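Speaker notes: Who Sorts the Snacks? What a pair of arms changed on the packing floor
Novside spring operations day, afternoon session, 30 minutes with questions

Opening (keep this under three minutes)

Good afternoon. I run packing operations at Novside. We fill mixed snack boxes for offices, hotels and a couple of ferry lines. A customer picks a box size and a mix, and our people put the right bars and bags into the right boxes. Most of that work is done by hand and most of it will stay that way for a good while.

I was asked to talk about automation and jobs. I'm going to talk about one bench, because that is what I know. If you came for a forecast about the whole industry, the session next door is better for that.

Ask for hands: who here has packed on a line for at least one full shift? Wait for it. In Larholm last year it was four people out of a full room.

What the work was before

Returns and mixed stock come back to us in totes. A tote can hold anything we sell. Somebody has to pull the pieces out, look at each one, and put it with its own kind. We call it re-sorting. It used to be the job you got when your line was down, and people disliked it for two reasons. You stood in one place and turned your wrists all day. And it never showed up on the board, so a person could work hard for eight hours and have a zero next to their name.

We had 11 people who rotated through it. On paper it was fair. In practice the same few ended up there, mostly the newest and the ones who didn't complain.

(Slow down here. The unfairness is what the floor staff remember, and it matters for what comes later.)

What we set up

Two arms facing each other across a wooden table, bins toward the back, loose pieces in the middle. Each arm has a two-fingered gripper. The job is to take a wrapped bar or a bag off the table and put it in the bin where it belongs.

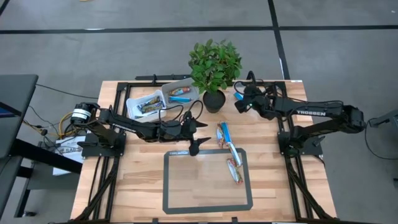 We started with a small number of products on purpose. Rodov, our other site, tried to begin with the full catalog and spent the whole winter arguing about it. We picked bars and small bags that sell the most and come back the most. Wrappers are harder than boxes. They're shiny, they fold, and the same bar looks different depending on which side is up.

A person works with the arms in this setup. In the first months that meant an operator at the station for every session, showing the arms the motion again and again and marking each try good or bad. We called the role "bench lead." It got its own pay step, after a fight I'll come back to.

What changed for the people

First, the pace. Re-sorting by hand has a rhythm, and a good sorter is much faster than our arms are today. I want to say that plainly because vendors won't. Our best sorter did 123 pieces in a timed test while the arms were still well short of that. She asked me to put the number in this talk, so I have.

The arms can carry on through lunch and after the evening shift has gone home. So the totes no longer pile up by Friday, and we stopped asking people to stay late to clear them. Our overtime in that area is close to nothing. Some people were glad. Two were not, because they had counted on that money, and they told me so in the break room. I had not thought about it beforehand. I should have.

Second, the kind of attention the work takes. A sorter's eyes are on the next piece. A bench lead watches for the piece that is about to go wrong: a grip too near the end of a wrapper, two bars lying so close together that the fingers close on both. A few of our people are very good at this and some find it more tiring than sorting. One of them said to me that her hands were fine now but her head hurt. We changed the schedule after that. A bench session runs two hours at most, then you go to something else.

Third, who gets asked. When an arm fumbles a bag, the engineers come to the floor and ask the packers how they would pick it up. That had never happened before in my time at Novside.
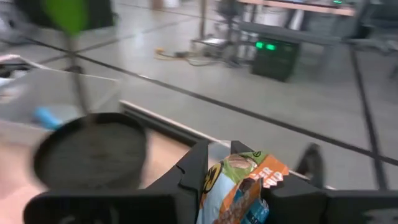

Bags gave us the most of these conversations. Our packers take a bag by the body and let the air in it do the work. If you squeeze it hard you crush what's inside, and the customer gets crumbs. The engineers had set one closing force for everything. It was a packer with nine years on the line who told them to think of a bag and a bar as two separate jobs. They changed it that week, and she was in the room when they did.

(If time is short, skip straight to "What went badly.")

A short story about the table. The first layout had the bins wherever the engineers found room. The packers moved them on the first Saturday session without asking. Same-brand goods next to each other, the most common item closest to the middle. It's how they lay out their own benches. It meant shorter reaches for the arms as well, and we kept it.

What went badly

The announcement. We told people about the project in a group email on the morning the crates came in. By ten o'clock everyone on the floor believed the re-sort people would be let go. That wasn't the plan, but we hadn't said what the plan was, so I can't blame them. It took a month to get past it. At Skjelbred they held a meeting six weeks ahead, with the pay question already answered, and had a much easier time.

The pay step. We first offered bench leads the same rate as sorting, on the grounds that it was lighter work. It is lighter on the back. It also takes training and judgment, and we were asking people to teach a machine what they knew. They said it was worth more and they were right. We settled in May.

The board. For a while the arms' output went on the board under the station's name, and the person running it still had a zero. It was the old problem with new equipment. Now the board shows sessions led and corrections made, under the person's name.
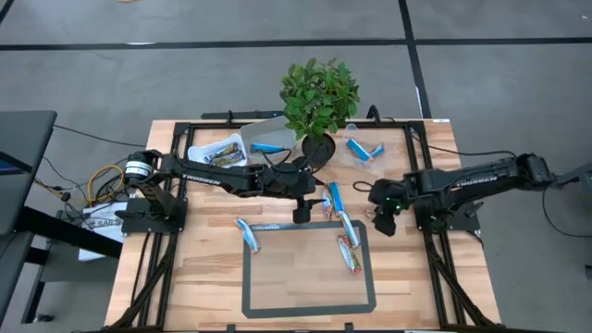
Where it stands

All 11 people from the old rotation still work for us. Four are bench leads. Five went back to the packing lines full time, which is what they wanted. One moved to receiving. One trains new hires, and part of that training is still re-sorting by hand for 10 shifts. We kept that. A bench lead who has never sorted doesn't see trouble coming – we tried it with one group and their correction notes were thin.

What the arms still don't do for us: torn wrappers, anything sticky, anything out of date. Those go to a person. Date checks stay with a person until I'm shown something I would trust with my own groceries.

Things I'd tell another site

Decide the pay before the equipment arrives, and write it down.
Tell people in a room, with time for questions, and don't do it by email.
Ask who loses overtime.
Let the people who do the job lay out the table.
Put names on the board.
Limit the hours anyone spends watching.

Questions I expect

"Is this just step one of cutting staff?" Answer: our headcount is the same, and I've signed a commitment on it through next year. After that I don't know, and I told the floor the same thing.

"What did it cost?" Refer to the handout. Don't quote the figure from memory.

"Can we come and see it?" Yes, mornings are best. Closed shoes. Ask for a bench lead at the front desk, they give a better tour than I do.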